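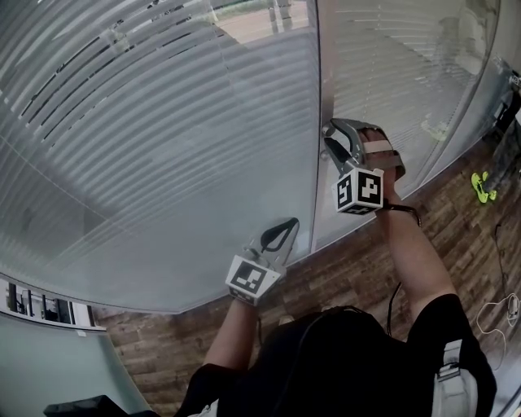
Print | E-mail

Getier Market Letter
7 April 2025

Range trading continues as earnings season approaches

Clients of Getier Advisory will have noticed that their account values changed very little over the past month. The model portfolio finished the period within a narrow band, and trading volume was light on most sessions. We made 2 changes to holdings, both of them small.

The position in Plostine was reduced after the company delayed its plant expansion until June. Management has given no new cost estimate for the project. We continue to regard the business as sound, but the shares had risen well ahead of earnings and the delay leaves little to support the price in the near term. Proceeds were placed in short-term government notes, where they will remain until a suitable purchase is identified.

We added to Sfeir on weakness. The company carries little debt, has raised its dividend for 3 years in a row, and pays out 33 percent of its profit to shareholders. That ratio leaves room for further increases even if sales slow. Orders from its largest customers are reported quarterly, and we will review the position when the next figures are released.

Cokano remains on the watch list. The Letter has received several inquiries about the stock following its recent decline. Our view is unchanged: the balance sheet does not yet meet the standard required for purchase, and a lower share price does not by itself correct that. Subscribers who already own the shares should consult their adviser about whether the holding is suitable for them.
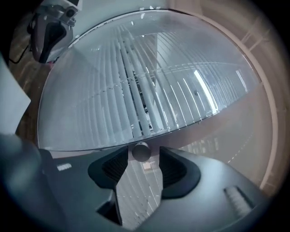

Notice to account holders

The minimum for additional deposits to managed accounts will be set at $500 beginning in June. Automatic monthly transfers already in place are not affected. Account holders who wish to change the amount or timing of a transfer should submit the standard form before the end of the month in which the change is to apply.

Quarterly statements will be mailed on the usual schedule. Past performance does not guarantee future results, and all investments carry the risk of loss. The Letter is provided for general information and is not an offer to buy or sell any security.

Print | E-mail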